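Weteo group teaches robot arms to fold cloth with hand-held grippers

2021-08-24

A small research group at Weteo has published first results of a method in which robot arms learn to handle cloth from people who do the same task with grippers in their hands. The group says that after training, its two-armed machine could take a crumpled piece of fabric, find two corners and spread it well enough for folding in most of the attempts.

The work was led by Boglárka Gál, together with Gergely Hajdu and Zdenka Hoxha. It was carried out in the workshop of the firm Dudás, which makes parts for laundry equipment and gave the group a room and two tables for the length of the project.

Cloth is a difficult material for robots. A box has the same shape each time the machine looks at it, but a towel or a shirt does not, and a small pull at one corner can change everything on the other side. Many earlier systems tried to calculate the shape of the fabric before they touched it. This takes time, and the calculation is often wrong by the moment the arm arrives.

The Weteo group chose a different way. A person holds one gripper in each hand, each with a small camera attached to it, and works with the cloth as he or she would normally do, only with two fingertips on each side in place of five fingers. The cameras record what the grippers see, and the movement of the hands is stored at the same time. No robot is needed in the room during this part of the work.

"With a remote-controlled arm, our people became tired after one hour and the movements were slow," Gál said. "With the tool in the hand they get used to it the same morning. They pull, they let go, they try again. We want all of this in the data, also the second try."

In total the group collected 2,848 recordings from 57 people. Each person was shown the task once and then worked without further instruction. Some of them began at the corner nearest to them, others first shook the cloth flat. Hoxha, who prepared the recordings for training, said the group discussed for a long time whether to give stricter rules, and finally decided against it.

The learning program, which the group calls Stanisura, receives only the pictures from the two cameras and the opening of the fingertips. From these it predicts the next short piece of movement for both arms. After each piece it looks again and makes a new prediction. There is no separate model of the fabric and no list of steps such as "grasp" or "lift".

According to the report, one result was not expected. The program learned to hold the cloth still with one gripper while the other one moved along the edge to look for a corner. This was never described to the people who made the recordings, but many of them did it by themselves. 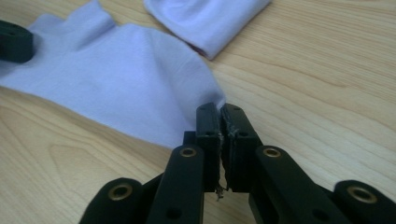

The group also tested how much the variety of people matters. When the program was trained with recordings from only 4 persons, but with the same amount of working time, it did clearly worse on fabrics it had not met before. Hajdu thinks the reason is that a few people repeat their own habits, and the machine then has no answer when the cloth falls in another way.

There are still limits. Thin fabrics remain a problem, as the fingertips often take two layers together and the program does not notice it. Dark cloth on a dark table also gave poor results. The machine works more slowly than a person, and the group has not tried it with buttons, zips or elastic bands.

Gerd Oltmanns, an engineer at the equipment maker Kukwood who has read the report and was not part of the work, called the collection method practical. He was more careful about the use in a real laundry. "One table and one kind of light is a good start," he said. "I would like to see the same arms after a whole shift, with worn fingertips and whatever comes out of the dryer."

Béla Balogh, who is responsible for the workshop at Dudás, said the firm has no plan to sell a folding machine at the moment. It is interested first in feeding flat pieces such as napkins and pillow cases into ironing lines — a job that is still done by hand at most of its customers.

The group wants to continue until December with new recordings. Next on the list are larger pieces, for which the person has to walk along the table with both grippers, and a test with 2 different kinds of fingertips. Gál said that the recordings will be made available to other researchers when the names and voices of the participants have been removed from the files.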